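Home - Diary - Festivals - Old posts - Contact

Saturday, late

Second day of the Pidton festival and I have now sat through 4 films, 2 of which I'd pay to see again and one of which I'd pay to have back. The town has 4,000 people in it and most of them seemed to be ahead of me in the coffee line.

The morning was Skollance, a very slow picture about a ferry that stops running. It got the kind of applause that is partly for the film and partly for the chance to stand up. I liked it more than I let on in the lobby. The last reel is lovely, all fog and engine noise, and then there's a song over the credits that undoes most of it. 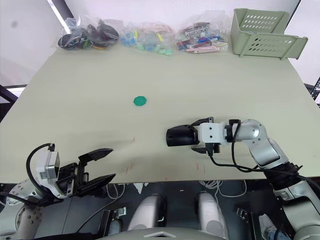

A woman in the row behind me said the song was the only part she'd stayed awake for, and that she'd be voting for it in the audience prize on the strength of that alone. Her friend was holding out for Pai, which had subtitles in yellow and therefore, she felt, more effort.

Pai was the afternoon one. Grandfather, goat, long road, rain. I've seen this film under a dozen titles and I cried anyway, at the goat. The director took questions afterward and answered the first one for so long that there wasn't a second.
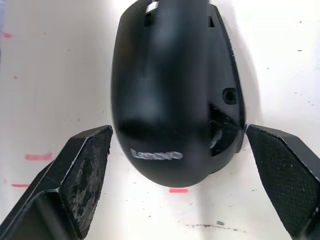 Irano won the jury prize, as everyone had been predicting since breakfast. It runs 43 minutes, so I suspect gratitude played a part. I've got my review half written and the thing still reads like a list of complaints about seats. There's a black Lenovo mouse in the second picture, shiny as an opening-night shoe, and it has more polish than my last three paragraphs. I'll cut the bit about the projector - no, I'll keep it, the projector earned it.

Closing film tomorrow at ten. Bring a sweater.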